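About us

Hi, I'm Aishwarya Bhat, and together with my brother Ajith I run Fandine, a small snack-sharing business that grew out of my kitchen cupboard. If you've ended up on this page, you probably want to know who's behind the trays and whether we take requests. It's us, and yes, we do!

I grew up in a house where visitors were fed before they'd got their shoes off. My aunty kept a biscuit tin that was never allowed to get below the halfway mark, and whatever was in it (usually something individually wrapped, brought back from someone's holiday) had to be offered around twice. When I started working in an office I carried on doing it, mostly out of habit. I'd fill a shallow box with sweets from the Asian grocers near my place, leave it beside the kettle and watch people I'd hardly spoken to wander over and ask what the green one was.

Ajith was the one who said people might pay for this. He was between jobs and a bit too cheerful about it, so he made a price list on the back of an envelope and took it to the reception desk at Sternarmont, where a mate of his worked. They said yes to one tray a fortnight. That was in November, and they're still with us.

These days we send trays out to workplaces, waiting rooms, mahjong afternoons, end-of-term parties and one very keen book club. Last year we packed 1,468 of them, which still makes me laugh a little, as we're doing it from a rented room with one decent bench and a kettle that takes forever.

What goes in a tray

We mix sweet and savoury and we like a tray you can pick through. There's normally one bigger thing, like a wrapped cake or bun, then the packets, then lollies to fill the corners. Everything is individually wrapped, so it can sit out through a long afternoon and people can tuck one into a bag for the train home. Subbarao Salian does most of our buying and has strong feelings about rice crackers. I've stopped arguing with him. If there's a snack you remember from when you were little and can't find anywhere, write to him with whatever you've got – the colour of the wrapper is often enough to start with.

The tape around the edges was Padmavathi Namboodiri's doing. Our first trays were plain and looked like something the post had come in, and she turned up one morning with rolls of shiny yellowy-gold tape and did the lot before lunch. It wrinkles if you rush it. I rush it, so I've been moved to filling.

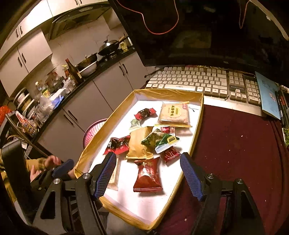
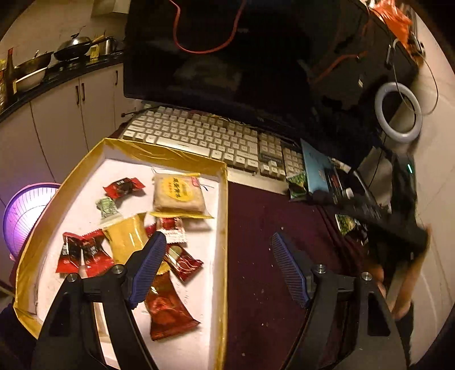 Nesma Bensaid looks after orders and deliveries, and she's the voice you'll get if you ring. She also checks ingredients, so please tell her about allergies when you book and not on the day (she'll sort it out either way, but she'll sigh). A lot of our packets are labelled in other languages, and she types up an English list to go with every order. Vegetarian trays are no trouble. Nut-free takes us a bit longer, so give us a week if you can.

Our smallest order is a single tray and the biggest we've managed in one go is 70, for a staff day at Prireter, with Ajith driving back twice for the ones he'd left behind. We deliver on weekdays, and you can pick up from us on Saturday mornings if you ring first.

Empty trays can come back to us with the next delivery. If they're still in good nick we'll put a fresh strip of tape on and use them for our own storage, and if your kids have already claimed them for craft, that's fine too, keep them!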